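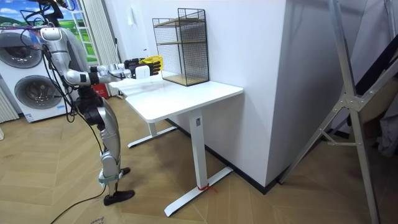

Week nine of the spring project course, and our group has the shelf task. I said I would write these every two weeks and the last one was in February, so this covers a lot of ground.

The short version is that the arm now gets to the shelf most of the time and lets go of the item in the right place some of the time. The rest of this post is the long version.

What the task is

Every group in the course gets one household job and has to have the robot do it for the final demo. Ours is putting soft items away. There is a wire shelf unit standing at the far end of the desk, with two wooden shelves in it. The robot stands at the near end, takes an item, brings it across, and puts it on the shelf we name. The upper shelf is worth more points than the lower one. If you drop the item on the desk you can pick it up and go again. If you drop it on the floor the run is over.

The other groups have opening a drawer, wiping a table, and carrying a cup. We drew lots for the order of choosing and went third. The shelf task was still there because people had read the rule about soft items and decided against it. I thought it sounded easier than the cup. A cup breaks and a piece of cloth doesn't. I would choose differently now, mostly because a cup has the same shape every time.

The group

There are four of us. Renji Koyama does the hand, meaning everything from the wrist out. Two people are on the motion side, which is where most of the code is. I do the perception part and also the log, because I was the one who complained that we didn't have a log. We share the robot with everybody else in the course and book it through the Skirklow page in two-hour slots. The evening slots are the good ones. You can stay past the end if the next group doesn't show up, and the light doesn't change while you work.

The robot comes with Siveo, the control software the course uses. I had never used it before January. It is fine once you have learned which of the menus to leave alone. The manual is good on how to move one joint and has very little on how to move all of them without tipping the thing over, but the teaching assistant wrote a set of notes two years ago that covers that, and everyone works from those.

Standing still

The first three weeks went into standing still. That surprised me. I had pictured us doing arm work from day one, but when a humanoid holds its arm straight out in front, its weight goes forward and the legs have to make up for it. With the arm at full reach ours would rock. You couldn't see it much in the body, but at the hand it was enough to miss the shelf opening.

We tried a few things. Slowing the arm down helped a bit. Bending the knees more helped a lot. We had been running with the legs nearly straight because it looked better and because the reach was higher that way, and it took us too long to give that up. With a bit of bend in the legs and one foot set back, the sway at the hand went down to where the camera could deal with it.

The feet position is now written at the top of our checklist. I know that sounds like a small thing. We lost an entire evening slot to having both feet level, and all four of us were looking at the code.

The hand

Renji's part has been the most changed. The hand has fingers with plenty of joints, and the course materials give you a few ready grasps. The ready grasps are meant for hard things like bottles and boxes. You tell it to close, it closes until it feels resistance, and then it stops. Soft things don't give enough resistance, so the fingers keep curling until they meet each other, and by then half of the item has been squeezed out of the side.

What Renji does now is close all the way on purpose. The fingers come around the item and go to a fixed position, with no waiting for force. It looks rough but it holds. The item stays put while the arm swings over, and that was the thing we could never get before. The yellow one is our standard test piece because the camera finds it easily against the white desktop. The gray one we started with was a mistake and has been retired.

Letting go was harder than holding on. When the fingers opened, the item would stay stuck to one of them and get pulled back out of the shelf with the hand. We tried opening faster, which flung it. We tried a little shake, which worked sometimes and once knocked the shelf unit back against the wall. The current version opens the hand in two steps, thumb first, waits, and then lowers the wrist before backing out. The lowering lets the shelf take the weight. I suggested the lowering and would like it recorded here, since the report will only say "the group."

The reach

Once the hand is holding something, the arm goes out almost level over the desk and stops a short way in front of the open side of the shelf unit. We call this the wait point. Everything before the wait point is a fixed motion we recorded. Everything after it depends on what the camera sees.

I argued against the wait point at first. It costs time, and there is a time limit on the demo. But it has saved us more runs than anything else in the program. At the wait point the robot stops moving, the sway dies out, and the camera takes a clean look. Then it works out how far to go in and at what height. Without the stop we were measuring from a moving arm and getting a different answer each time.

There was also a delay between the camera picture and the arm position that we didn't know about. I found it by waving my own hand in front of the camera and comparing the two logs, and it came out at 220 milliseconds. When the arm is standing still that makes no difference. When it is moving, you are correcting for where the hand used to be. This explained about two weeks of notes that had made no sense.

The wire sides of the shelf unit are a problem of their own. The depth camera sees through them in some places and not in others, so in the data the unit is a cloud with holes in it. The wooden shelves show up well, so I stopped looking for the unit and now look only for the two shelves. From the front edge of a shelf I can get the rest by measuring it once with a tape measure and typing the numbers in. Our instructor asked if this would work with another shelf unit. It would not. It doesn't have to for the demo, and I put it under limitations in the report.

Cables

I want to say something about cables because the course notes don't. The robot runs with a long cable trailing off it across the floor, and there are more cables looped along the shoulder and upper arm. On the arm they need slack, or the elbow runs out of travel before the software thinks it does. On the floor they need to be behind you. Before every run one of us walks the cable. I have stepped on it once, during a run, and the emergency stop did its job.

Do not pull the cable tight to make the floor look tidy. A group last term did, according to the notes, and lost the plug.

Numbers so far

Since we froze the setup we have done 61 full runs, all in the log. The arm gets to the wait point nearly every time. From there the lower shelf is reliable enough that I would show it to my parents. The upper shelf is not. The wrist is at a bad angle up there and the block mounted at the wrist comes close to the front edge on the way in. We have to come in higher and then drop, and the item drags.

The log file has over 4,000 lines and I am the only person who reads it. I have asked the others to at least write down the foot position.

Money is not an issue so far. Each group has $800 to spend and we have used a small part of it, mostly on test items and tape. The drawer group has spent nearly all of theirs on drawer handles. Renji wants to order softer fingertip covers from Diller, and the rest of us agreed as long as they arrive before the practice demo. If they come later than that I don't want to touch them. Changing the fingertips means redoing the grasp and the release both.

What's next

The practice demo is at 4 p.m. in the Sakamoto room, and it will be the first time we run with people standing around. I am a little worried about that for the camera. Somebody in a yellow shirt would be a real problem, and I am adding a check so it only looks at the area over the desk.

The two motion people are rewriting the way into the upper shelf so the wrist turns before it goes in and not during. They had it working in the simulator last night. The simulator has no cloth in it, so all we know is that the empty hand can get there.

I am also going to try starting from different item positions on the desk. Right now we set the item down at the same spot every time, marked with a bit of tape. The rules say the judge places it "anywhere within easy reach," and I have emailed to ask what that means. If it means what I think it means, the fixed motion before the wait point has to go, and I will have a busy couple of weeks. The answer should come before our next slot, and I'll post it with the upper shelf results.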